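Notebook 2, Mestwood job
4/5/19
Back bedroom, white walls. Grímur on the light, me on notes. Hrefna came by after lunch.

Job today: get the big black pouch to read properly on a soft background. The Musitz people want their food items on bedding and other household stuff, no studio paper.

Bedding first. Steamed the pinkish-tan blanket and it made no difference, the nap still shows every stroke of the hand. Brushing one way only is better. Brush toward the window, then leave it alone. Walking around the bed is fine, leaning on it is not.

Started at ISO 200, which is where we should have stayed. Grímur tried 2000 with the ceiling light off and the dark panel went to mush. Back to 200, longer exposure, timer on.

Glossy black is the whole problem. With the ring light facing the panel we got a white circle in the middle of the lettering. From the side, one long streak down the wrinkles. Best so far was the ring pointed at the ceiling from low down and let the white walls do the work. Gold logo came up well that way, the small white print less so. Hrefna thinks a sheet of tracing paper over the ring would fix the print. Try it.

Pouch stands by itself if the bottom is opened out with two fingers first. Pressing the front flat makes new creases. Don't.

Quilt: spread out, the flowers fight with the blossoming trees on the pack. Folded thick and put at the far end it is quieter and gives some red and green behind the black. Keep the darker bloom on the front fold. The blue-grey sheet can show on the right, Hrefna likes it, I don't mind it.

Yaroslav needs the file names to match the order sheet, so 102 is the pouch and 264 is the blanket alone. Not the other way round as on the last batch. 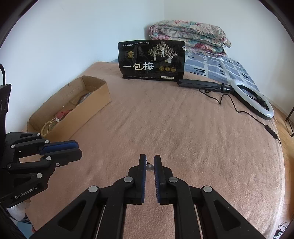
Page 102

Ring light and folded handle go back in the gray case tonight, phone clamp in the side pocket. Tracing paper still to buy. Ask Oluf if the sheet is going back to Lotel or if we keep it until August.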